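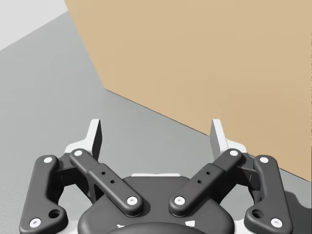
The baker at Pinder starts work at two in the morning and is usually in bed by seven in the evening, so we talked over the phone at ten, which for her is the middle of the afternoon. She had flour on the screen, she said, and would I mind if she kept shaping while we chatted? I didn't mind at all. You can hear the dough hit the bench all through my recording, and it's a lovely sound.

Pinder is the little rye bakery on the east side of Heltstead, in what used to be a shoe repair shop. If you've had the dark, sticky, almost black loaf that turns up at the Saturday market, you've had hers. It sells out early. I once got there at nine thirty and went home with a bag of crackers (very good crackers, but still).

"I was a terrible baker for years," she told me. "I made white bread that tasted like the bag the flour came in. Then I ate a slice of real rye at a friend's wedding, with butter and nothing else, and I couldn't follow a single speech after that. I just sat there chewing."

She wrote to the bakery that had made it, Liepiņa, and asked if she could come and sweep floors. They let her, and after a week they let her near the troughs. She stayed 14 months. Most of what she knows comes from those mornings, starting with the scald, where part of the rye flour is mixed with very hot water and left overnight to turn sweet.

"The first time I tasted a scald the next day I thought somebody had put honey in it. Nobody had! It's only flour and water. I still taste it every single morning and I still get a kick out of it."

Her starter came home with her in a jam jar, wrapped in two sweaters. She feeds it twice a day, three times in hot weather, and talks about it the way other people talk about a dog that has learned to open the fridge. When the shop lost power for most of a day last May, she took it home and kept it in the bathroom with the shower running.

So what do people get wrong with rye at home? She laughed for quite a while at that one.

"They knead it. They knead it and knead it, waiting for it to go smooth and stretchy like wheat, and it never does. It's mud! Let it be mud. Wet your hands, push it in the pan, smooth the top and walk away. And then they cut it hot. Please don't cut it hot. I wait until the next day, and two days is better."

Each big loaf at Pinder weighs 929 grams once it has cooled, an odd number that she arrived at by accident. Her pans are secondhand and a bit short, and that was as much dough as they'd hold without spilling over. She bakes them for a long time in a falling oven, and the crust gets brushed with a thin potato starch paste while it's still crackling, to give it that shine.

The flour is from Irkico, a mill she can drive to and back in a morning, and she's full of praise for it. "It changes from sack to sack, and I like that. One week it drinks water like crazy, and the next week I have to hold back. I keep a notebook by the mixer. It's disgusting, the pages are stuck together, but everything's in there."

I asked what she eats with it herself. Butter, always, cold enough to leave tooth marks. Pickled herring if there is any. Her kids like it toasted with peanut butter and sliced banana, and she has stopped arguing with them, having tried it.

There's a seeded loaf on the way, with sunflower and a little caraway. She has made 16 versions so far and likes 5 of them. The caraway is the trouble. Too much and it's all you taste for the rest of the day, too little and why bother. I offered to help with the tasting and she told me to get in line behind the mail carrier.

By then her timer had gone off twice. "That's the small ones," she said. "I've got to run, they go from perfect to charcoal while you're looking for your gloves."

Pinder is open Wednesday through Saturday from seven until the shelves are empty. Bring cash if you can, and ask for an end piece.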